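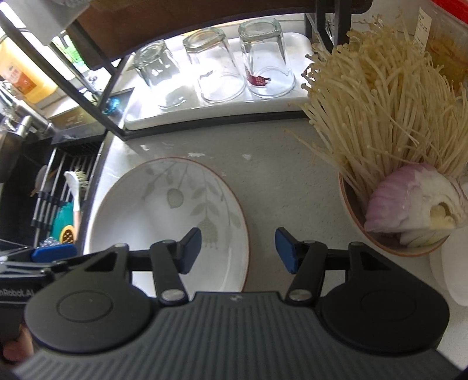

7/3/22

朝から食器の片づけ。昨夜のうちに済ませるつもりだったが、眠くてやめた。起きてすぐ湯を沸かし、コーヒーを一杯飲んでから台所に立った。

葉の模様の鉢は、やはり置き場所に困る。縁が赤茶色で、内側に灰緑の枝と実の莢が描いてあるもの。浅くて口が広いので、深皿の上に重ねると座りが悪いし、下にすると取り出すのが面倒になる。前の家では棚が広かったから気にしたことがなかった。今日は平皿の右隣に一枚だけで置いてみた。しばらくこれで様子を見る。

グラスは白い盆に伏せて、調理台の奥に並べることにした。つるりとしたもの、底が角ばったもの、底に凹凸の模様があるもの、と形が揃わない。揃いで買ったことがないので仕方がない。吊り戸棚に入れると背伸びをしないと届かず、結局毎日使う分は外に出しておくのがいちばん早い。盆の底に水がたまるので、布巾を敷くかどうか迷っている。敷けば布巾を毎日替えることになる。

十時過ぎにアビリオ・トーレスさんから電話。メイレレスの店で棚板を安く分けてもらえるそうだ。流しの脇の隙間を測ったら幅は44センチだった。奥行きも聞かれたが、測り忘れていたのであとで知らせると答えた。棚がひとつ増えれば、鉢も鍋の蓋もそちらへ移せる。急ぐ話ではないが、今月中には決めたい。

昼は残りの豆のスープとパン。鉢を一度しまったのに、結局それによそって食べた。浅いので冷めるのが早い。汁物よりも和え物や果物に向いていると思う。洗ってまた同じ場所に戻した。

午後、引き出しの中も全部出した。使っていない栓抜き、柄のゆるんだ木べら、どの容器のものかわからない蓋が五枚。蓋は十二月の引っ越しのときにも捨てようとして、念のためと言って箱に入れたものだ。今度こそ捨てた。木べらは柄を締め直せば使えそうなので残した。引き出しの底を拭くと、パン屑と輪ゴムがたくさん出てきた。

調理台も端から拭いた。斑点のある淡い色の台は汚れが目立たず、そのせいでつい拭くのを怠ける。手で触るとざらつくところがあり、砂糖だった。流しの縁は古い歯ブラシでこすった。水垢は半分くらいしか落ちない。次に買い物へ出たときにクエン酸を買うこと。

夕方、フォローまで歩いて牛乳と玉ねぎ、レモンを買った。クエン酸のことはすっかり忘れていた。帰り道で少し雨に降られた。

夜は玉ねぎを炒めて卵でとじた。洗い物は食後すぐに済ませ、グラスも盆に伏せた。布巾は今日のところは敷いていない。寝る前に奥行きを測った。31センチ。明日の朝、アビリオさんに電話する。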